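Stirkcombe Big Cup, Pale Mint

Plastic cup, large. We tried to write something more poetic and the cup talked us out of it.

It's tall, wide at the rolled rim and narrower at the foot, so a stack of them comes apart without a fight. The faint ridge halfway down gives your fingers a landmark. The finish is matte on the inside, in a green last fashionable in hospital corridors and now, we're told by Amarachi Bashir in our Dredton shop, fashionable again. 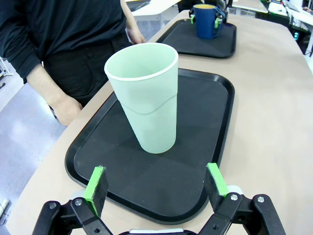 People buy it for water and end up using it for pencils, dog biscuits and rinsing a toddler's hair. All fine by us. It goes on the top rack of the dishwasher. It does not go in the microwave, a point on which Girish Bajpai in returns has become quite firm.

The black tray with the raised lip is sold separately. It has rounded corners and a slightly recessed floor, and it keeps a spill off the table for as long as you remember to carry it level.

Holds: 700 ml, filled to a sensible height
Sold in: packs of 2 or 6
Color: pale mint (we tried a gray one in March; it sold to Efe Igwe, who works here)
Reviews: 2,187, several of them about a different cup

Orders leave our Civadville warehouse the next working day. Returns are free if the cup is unused, and a little awkward if it isn't.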